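Notes from the Block Mines
Posted in May by the Giklow blog's only author

I took on the evening slot at Latow because I thought it would be quiet. It is quiet. It is also me, an arm, and a blue block with a U cut into the top of it, and the three of us have been at it for most of the month.

The job is collecting examples. Somebody upstream (I know them as a shared inbox) wants a policy that can handle the block wherever it happens to be standing, and the policy wants to be shown. So I drive the arm by hand, every run gets saved, and at the end of the evening I go through the list and throw out the ones I'd be ashamed to have learned from.
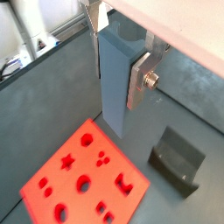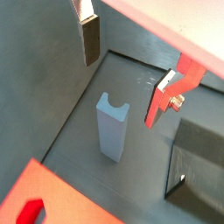

The blue block at two moments: gripped in the first, standing on the floor in the second.

As of tonight we have 314 keepers. The target was set before I came on board, and I have noticed that it moves whenever I get near it.

A few things I have learned, for whoever gets the slot after me.

Being good at it is a problem. My early runs were slow and wobbly, with a lot of second thoughts on the way down. Then I got better, and for one glorious evening I did 52 in a row that were nearly identical. I was very pleased. The inbox wrote back that they were nearly identical. A model fed on those knows one way to do the thing and goes to pieces when the block is turned a little. So now I start from odd angles on purpose and come in too high, then fix it partway, and I keep the fix in. The fixes are apparently the valuable part, and I have a lifetime supply.

Label as you go. I once left 17 runs unlabeled overnight, sure I'd remember which were which. I could tell you they all had a blue block in them.

Don't keep a bad grasp out of pity. If the block goes in crooked and you know it, bin it or tag it as a failure. We use the Fosetti logger, which has a tag for this and puts it two menus down, presumably so you have time to reflect. My rejects run to around 20 an evening, fewer if I've eaten.

The wrist view deserves a word too. I drove for the first week looking at the real thing over the wall, and did fine, and then found out the model only gets the wrist camera. I'd been making choices based on stuff it could never see. Now I drive off the screen like it does. It's like parking a car while looking through a mail slot, and my numbers dropped for three evenings before they came back.

Next up is the Van den Broek set, with a different starting layout and, I'm told, the same block. I asked if we might do a different color. The inbox is thinking about it.

Related posts
- Why my wrist hurts and the robot's doesn't
- Naming your runs "final" and other crimes
- The Fosetti logger, a grudging review
- Two evenings lost to a loose cable

Contact | Copyright Giklow blog | Back to top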